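Gretard Introduces Tolus, a Tabletop Sorting Kit for Small Assembly and Packing Rooms

Kit combines arm, two-finger gripper, wrist camera and task library; orders open in October

Gretard, a maker of automation equipment for light industry and technical education, today announced Tolus, a tabletop sorting kit intended for workplaces that handle small parts in modest quantities and have not previously found a robot that suits the size of the work. Orders will open in October through the company's own sales office and through Janda, its distribution partner.

Tolus is supplied as a complete station. Each kit contains a six-joint arm with a clamp-mount base, a gripper with two tapered fingers, a camera fitted at the wrist, a controller, a hand-guiding handle, and the Tolus software with a library of starting tasks. The station is designed to be placed on an ordinary worktable and to operate from a standard wall outlet. Customers supply their own bins, trays or baskets.

"Most of the firms that write to us sort things by hand at one table, a few hours at a time," said Diễm Khúc, director of products at Gretard. "They do not have an engineer on staff and they do not want to rebuild the room. Our instructions to the design team were to begin with that table and leave it as it was."

Teaching by demonstration

A Tolus station is prepared for a new task by demonstration. The operator takes the handle, guides the arm through the motion of picking up a part and setting it down in the correct container, and repeats the motion with the part in different starting positions. The software records the movement of the arm together with the view from the wrist camera and builds a task from the two. Tasks may be named, copied, edited and stored on the controller. No programming language is required at any stage, although an open interface is included for customers who wish to write their own control software.

The starting library covers single-item pick and place, sorting by color, sorting by container, and transfer from one container to another. Gretard will issue additional tasks to registered customers at no charge during the warranty period.

Because the camera travels with the gripper, it views the part at close range during the approach, when position matters most. The software will pause and request help if it cannot find a part or a container it has been taught to expect. An operator may then move the item, guide the arm by hand, or skip the step and continue.

Evaluation with everyday containers

Before release, Tolus was evaluated by Vương, an independent workshop that tests equipment for vocational schools and small manufacturers. The workshop was asked to avoid specially made fixtures and to use containers of the kind its own clients keep on their shelves. Woven baskets were included at the workshop's suggestion. Their rims are uneven, their walls are open to the light, and they are easily nudged out of place, all of which can trouble a camera-based system trained only on smooth plastic bins.

The evaluation comprised 785 sorting attempts with soft blocks, small cartons, fabric pouches and molded caps. Containers were moved between attempts, and in later sessions were placed edge to edge to find out how closely a station could work beside a neighboring rim. Gretard has used the findings to revise the default approach height and to widen the clearance that the gripper keeps when it leaves a container. Both changes are included in the release version of the software.

"We were candid with the company about the first version, which came in too low over the baskets," said Thư Lại, who led the evaluation at Vương. "The version now being released takes a higher path. Our staff were also able to teach it a new container without calling anyone, and for our clients that carries a good deal of weight."

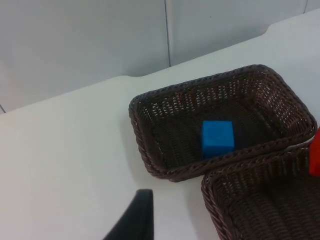 The workshop's written report recommends that customers set aside a clear area of table for the arm to return to between picks, and that lightweight containers be secured with a mat or removable putty where the work is continuous. Gretard has adopted both recommendations in the Tolus setup guide. The report further notes that parts with a highly reflective finish may require additional demonstrations — a limitation the company acknowledges and intends to address in a later software update.

Safety and support

The arm moves at reduced speed whenever the guiding handle is in use and stops on contact above a preset force. A stop button is supplied on a cable and should be mounted within the operator's reach. Customers remain responsible for a risk assessment of their own workplace, and a worksheet for this purpose is provided with the kit.

Every Tolus station carries a warranty of two years on the arm and controller. Gripper fingers are treated as wear parts and may be replaced by the customer with the hex key provided. Telephone and email support is included for the full warranty period. Janda will stock replacement fingers, cables and camera covers, and will offer on-site setup as a separate service.

Availability

Tolus will be offered in two versions. The Workshop version is configured for businesses and includes the complete task library. The Classroom version adds a set of lesson plans, a student workbook and a license allowing the software to be installed on school computers for planning and review. Pricing is available on request from Gretard or Janda, and schools may apply for an educational rate.

Demonstrations may be booked at the Janda showroom from October. Visitors are encouraged to bring samples of the parts and containers they use.

About Gretard

Gretard designs and builds compact automation equipment for small manufacturers, packing rooms, repair shops and technical schools. Its products are sold directly and through distribution partners.

Media contact

Press Office, Gretard
Interview requests for Diễm Khúc, product literature and copies of the Vương evaluation report are available from the Press Office on request.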